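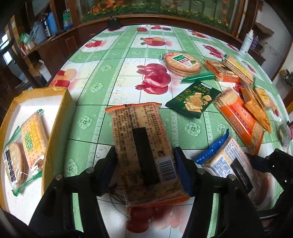 Photo: Darnell Zamora / Hailu

About us

Hello, I'm Lemlem Fikre, and I look after the grippers at Hailu. There are four of us here in Jilstead, and between us we set up, mend and generally fuss over hand-held grippers for people who use them all day long. If you've ever had a finger go slack on you halfway through a morning's work, you're the sort of person we get on with!

I started out repairing packing machines over in Asusberg (lots of grease, lots of early starts) and met Darnell there. He was the one who kept taking jaws apart to see why they pinched. We ended up sharing a bench, then a van, then a company, and I still haven't got my good screwdrivers back.

Most of what we do now is look after one tool, which we call the Flunus. It's a two-fingered gripper you carry in your hand, with soft pads on the fingers and a bracket up the side, and we've set up 1,380 of them so far. They come back to us for a service too, so I see some of them more often than I see my cousins.

People often ask what setting one up involves, so I'll tell you. First the fingers go on, and I check that they meet evenly along the whole pad. I do it with a strip of thin paper – if it slides out at the tip but sticks at the base, something is crooked and off they come again. Then the bracket screws, done up a bit at a time, going from corner to corner. Please don't do one up tight and then go looking for the next. Darnell can tell when somebody has, and he sighs.

After that comes the part I like best, which is snacks. We try every gripper on crackers and biscuits in their wrappers, on a table with a plastic cloth over it. A packet of crackers is a lovely fussy thing to hold. Squeeze too hard and you've got crumbs, too soft and the wrapper slips through the pads. We stand a packet upright between the fingers, lay it down, pick it up from the slanted side, then go on to the round biscuits and put a few things in a cardboard box. If the grip feels wrong on any of those, I go back to the pads before I touch anything else.

Pads are what wear out first. Wipe them with a damp cloth at the end of the day, let them dry, and have a look at the edges while you're there. When an edge starts to lift, change both pads together, even if the other one looks fine. We send them out in packs of 4, with the little screws taped inside the lid.

Repairs normally take us three working days once the tool is on the bench. December is slower, so get yours in early if you can. Pop a note in the box telling us what it was doing when it went wrong, in your own words – "it clicks when I let go" is a perfectly good note and I've fixed plenty from less.

You're welcome to drop in and watch, too. Ring first, and ask for me or Darnell.

Page last updated 2024-08-22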